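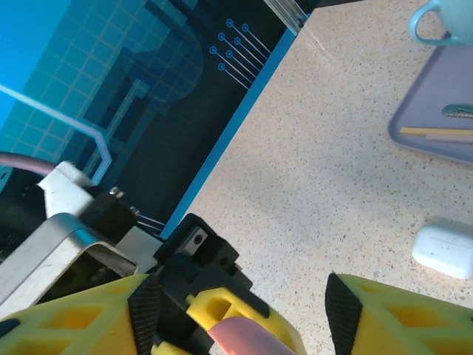

Shengli Gu wrote back within the hour that I was being unfair to parallel jaws, that a stiff finger with a decent pad will do 9 jobs out of ten and that the soft crowd only ever shows you the tenth. Fair enough. I'll take the first half of that. The second half I want to argue with.

Background, quick. We spent most of January swapping fingers on the same arm. Two sets of rigid jaws, one from Sevix and one from Fjeld, then the yellow lattice fingers with the black crosshatch pads. Same controller throughout, same wrist camera, same pile of desk junk. Mug, tray, little sticks, a case the size of a bar of soap. Not a benchmark. Never claimed it was.

My opinion, for what it's worth - we are all comparing the wrong thing. Everybody asks about force. How hard can it squeeze, what's the rated payload, etc. The Sevix jaws win that and it didn't matter once in 300 picks. Nothing on a desk is heavy. What mattered was how wrong the arm could be about where a thing was and still come away holding it.

The rigid jaws want you to be right. If the approach is off by a few millimeters they push the case across the counter, or they come down on top of the mug handle and the controller throws a fault and somebody has to walk over. The lattice fingers give a bit. They wrap a bit. You get away with sloppy, and my calibration is sloppy, and I bet yours is too.

Sticks are the other story. Thin wooden sticks on a flat tray are miserable for lattice fingers. The pad is too tall and the tip too round, you end up pinching tray. Fjeld's jaws got them almost every time. So Shengli has a point there and I said so in my reply, twice.

Now the camera. I'll die on this hill. Put it at the wrist, close in, and let it see its own fingers. Eluned Rowlands wants the overhead view back and has wanted it back since the day we took it down, and I understand, the overhead picture is prettier and you can see the whole table. But it's no use at the last inch. The last inch is where all the failures are!! With the pads in view you can see the gap, you can see if the object is between them or next to them. Yes you lose half the view to your own hardware. Yes things slide off the side. Worth it.

One complaint about our own build, wires. Thin ones near the mount are asking for it, every wrist roll tugs at something. We lost 85 minutes one afternoon to a connector I had already re-seated that morning. Wetent sells a cable guide and I was too cheap to buy it. Buy the cable guide.

Also, pad wear. Nobody publishes pad wear. Our first pair started slipping on the mug after about 30 runs of the long script and I blamed the controler for two days before I looked at the pad. Vendors should put that number on the sheet, right beside payload, and if they won't then ask them for it.

Where I land: lattice fingers for general desk work, wrist camera, keep a set of Fjeld jaws in the drawer for thin stuff. Shengli wants a rematch with the Sevix pads swapped out for something grippier. Fine. Dollwood has the tool changer until next month so it'll be hex keys again, and teh first one to strip a screw buys lunch.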